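**Town snack swap to continue through September**

The free snack and lunch-item swap at the Flandari Community Hall will stay open for another month after a busier summer than its organizers had planned for, the hall's manager, Sharada Kandasamy, said.

The swap began in June as a way for families to trade unopened packaged food that their children had stopped eating. People bring sealed items that are still in date and leave with something else of about the same size. No money changes hands and visitors do not have to sign up.

According to the hall's own log, 1,167 items went through the swap between the start of June and the end of August. Crackers, dried fruit and single-serve snack packets made up most of that. Canned goods were accepted at first but were dropped in July after the shelves in the side room began to bow.
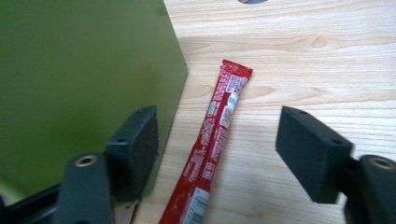 The extra month will cost the hall very little, Kandasamy said, as the room is already heated and lit for the after-school program. The main expense so far has been containers with lids, which replaced the cardboard cartons used in the first few weeks. Sturdy boxes like the big olive-green one are easier to wipe down, and they can sit on the wood tabletops without leaving marks. Cartons had also been splitting at the corners when they were moved between rooms.

The hall spent 3,000 on the swap over the summer out of a budget line that had been set aside for a film series. The film series was called off in May when the projector could not be repaired. Whatever is left at the end of September will go toward a new one.

Parvathi Pillai has two children at Skulalitz Elementary and has come to the swap most weeks since it opened. She said she first came with a case of granola bars.

"They liked them for a week and then they didn't," Pillai said. "I had 30 of them sitting in the closet. I traded those for raisins and pretzels and they were gone in a few days."

Not every parent is in favor. Mohandas Naidu, whose son has a peanut allergy, asked at a hall meeting in August for items with nuts to be kept in a separate room. He said he supports the swap but had found peanut candy in a bin of rice cakes.

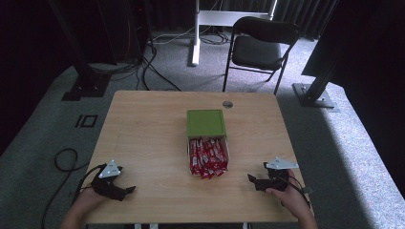
Under the new rules, food containing nuts will be taken at the front desk only and stored apart from everything else. Each box on the tables will hold one kind of item, and loose mixes will no longer be put out. Small boxes with lids that lift up, such as the white one with the bright green lid and the red packets packed inside, will be used for single-serve snacks. Larger bags and family packs will go on the shelves along the back wall, with the date turned outward.

Labels must be in place and readable. Homemade food, opened packages and anything that needs to be kept cold will be turned away, as before. Baby formula will not be accepted either - a change from the summer, when a few cans were taken in and later handed over to the Venkataraman Street clinic.

Naidu said the changes covered what he had asked for. "I would still check the label," he said. "But I would do that in a store too."

The after-school program will run its own shelf beginning this month. Rajeshwari Chettiar, who leads the program, said children who arrive without a snack can take one item from it each afternoon and do not need to bring anything to trade. The shelf will be filled from the swap at closing time.

Kandasamy said a decision on the winter months has not been made. The side room is booked for choir practice from October, and the only other space of the right size is used for storage. Moving the swap to the library annex on Belolance Road has been suggested, but the annex has no ramp at present.

The swap is open from 3 p.m. to 6 p.m. on school days. Visitors should use the side entrance while the front steps are being repaired - the gate is unlocked shortly before opening. Up to 3 items per person may be swapped on each visit.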